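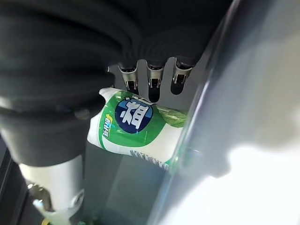

19 May 2023

Okay, I finally emptied the makeup drawer. All of it, out on a bath towel on the bedroom floor, and I sat there with my coffee feeling a bit sick at the sight of it. Three tubes of mascara, and the only one I like is the dried-up one! Eight lipsticks, and I swear five are the same brownish pink with different names on the bottom.

The Pillai one is still my favorite (the color that looks scary in the tube and then goes on like you've just eaten cherries). I've got it down to a little stub and I'm digging it out with a brush now. They changed the formula in October and the new version smells like crayons, so I'm making this one last as long as I can.

Then I made the mistake of adding up what I'd spent. I went back through my email for the receipts, Droller and Stundlow mostly, plus that awful Troker palette I bought at the airport, and it came to 968 dollars. For stuff on a towel! I'd have guessed nearly 800 and thought I was being hard on myself.

Told Kumaresan Ramasamy at lunch and he laughed so hard he had to put his fork down. Then he admitted he's been using his sister's concealer under his eyes since the baby came, and wanted to know which one I'd buy. I said Stundlow, the one in the squeezy tube, and pat it on with a finger, don't rub. He wrote it on his hand.

Threw out the old foundation, the glitter, and the green eyeliner from Jen's wedding. Kept the palette, I don't know why, there's one decent beige in it. Brushes are washed and drying on the windowsill. I still need a new mascara and I'm not looking tonight, I'm going to bed with a bare face.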